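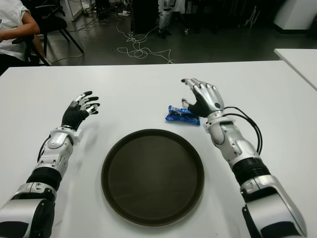

Does the Comov grasp planner keep the pre-grasp pose if the object tracker drops out?

It holds the last commanded pose for two seconds, then hands control back to the arm controller, which keeps position but stops accepting finger targets.

Re: [comov-users] Pre-grasp hold and tracker timeout
From: Lorena Medina

Iara Vergara wrote:
> We're on the February build with Jurnetti as the perception front end.
> When the hand comes over a small item it covers most of it from the head
> view, the tracker loses the item, and the planner sits in PREGRASP. After
> a moment the fingers stop responding. The arm still responds. The log
> only says "target stale".
>
> Is that by design, and is the timeout exposed anywhere? I went through
> the Olivares config and couldn't find it. I'd also like to know whether
> the stale flag clears by itself once the tracker comes back. For us it
> sometimes does and sometimes doesn't.

Iara,

The hold is by design. The timeout is exposed, but not in Olivares. Look in the planner's own parameter file under hold_timeout_ms. The default was 3000 for a long time and Damián brought it down when the merge with the new controller went in. If you copied your file across from an older setup you may have both keys, and the old one is silently ignored. I've opened a ticket to have it print a warning.

Occlusion by the hand is a separate matter. Jurnetti drops a track when the visible area falls under a threshold, whatever the cause. For flat, thin things on a white table that happens very early in the approach. There is a flag, occlusion_aware, that takes the projected hand mesh out of that calculation. It's off by default and it costs a bit of time each cycle. Turn it on for both hands even if you only grasp with one, otherwise the mesh loader falls back to the box model.
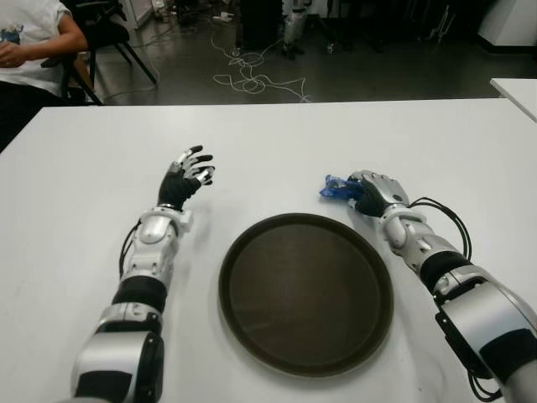

Right hand closed on the small blue item, left hand open, tray empty.

On the stale flag: it clears if the track comes back with the same ID. If the tracker assigns a new ID the planner treats it as a different object and the flag stays up until you send a replan. That would explain the on-and-off behaviour you describe. Yamila has a patch that matches by position and colour as well as ID, with a 21 mm radius. It applies cleanly to the current branch. I wouldn't use it with several similar items close together.

If you try it, please send the planner log along with the controller log. The planner log alone doesn't show when the finger targets were refused. Set the verbosity to 6, anything lower leaves out the handover messages.

Graciela asked off-list whether the Ultunard simulator reproduces any of this. It reproduces the timeout but not the track loss. The simulated tracker reads poses straight from the world model, so a covered object is still reported.

Lorena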